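Ticket 2852
Subject: square dishes sliding on black trays + spoons coming back mixed
Opened by: Iker Ibarra, Grestberg canteen
Assigned: Plarnance tableware desk
Status: open, then closed, then open again (see below)
Priority: normal

Iker, 7:40 am
Two problems, putting them in one ticket, sorry. First one – the small square dishes move on the black trays when people carry them. Trays are the ones with the diamond pattern, from the September delivery. Old smooth trays did the same thing so we swapped, and it's a bit better but still not good. Second one, soup spoons. We get the tub back from the dishwasher and they're all in every direction, takes ages at the line to pull one out by the handle.

Plarnance desk, 8:15 am
Thanks. Need from you: which dishes (number on the order sheet is fine), wet or dry when they go on the tray, and what rinse aid the machine is on. Also is it all trays or just some.

Iker, 8:52 am
Order sheet says 1599 for the dishes. They go on straight from the rack so probly damp underneath. Rinse aid is the Visser one, dose set at 6. All trays as far as I can tell. Didn't test every one, we had breakfast going.

Plarnance desk, 9:30 am
6 is high for that machine. Can leave a film on tray surface and on the foot of the dish, then they skate. Try this:
Drop dose to 3.
Run trays through once with no rinse aid at all, to strip whatever is on there.
Dry a few dishes by hand on the underside, load a tray, walk it to the far end of the room and back.
Write down what moved.
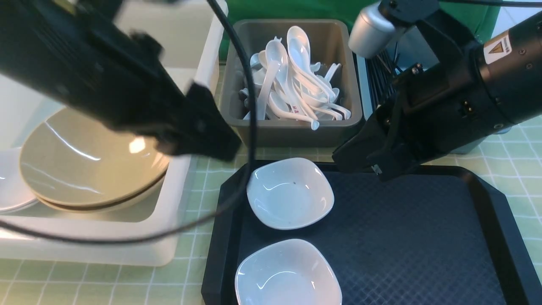 Iker, 11:05 am
OK did it. Dose at 3 now. Stripped one batch of trays, not the lot, no time before lunch. Hand dried dishes on a stripped tray – stayed put the whole way. Damp dishes on a stripped tray, moved a little when I turned at the door. Damp on an unstripped tray, went right to the edge. So it's both things, film and water.

For the spoons I tried the tub laid flat and then stood up. Stood up is no good, they all fall to one side. Somebody here says get the divided insert from Trasulari, does it fit our gray tubs?

Plarnance desk, 11:40 am
Good test. Strip the rest of the trays tonight and let the dishes air dry before stacking. Insert comes in two depths, you want the shallow one, the deep one sticks up and the lid won't close. Measure inside the tub at the bottom, not the rim, the sides taper.
Closing this for now.

Iker, 2:10 pm
Reopening. Stripped the rest after lunch. Trays fine. But now the plates have spots, didn't before. Is that the dose?

Plarnance desk, 2:25 pm
Yes most likely. Go up one step to 4, run a load of plates, look at them cold. If still spotty check the softener salt before you touch the dose again.

Iker, 3:50 pm
Salt was nearly out, my fault. Filled it. Left dose at 4. One load done, plates look OK, dishes still grip. Will watch it tomorow. Havent measured the tub yet, please keep open till I do.

Plarnance desk, 3:58 pm
Left open. Waiting on tub measurement.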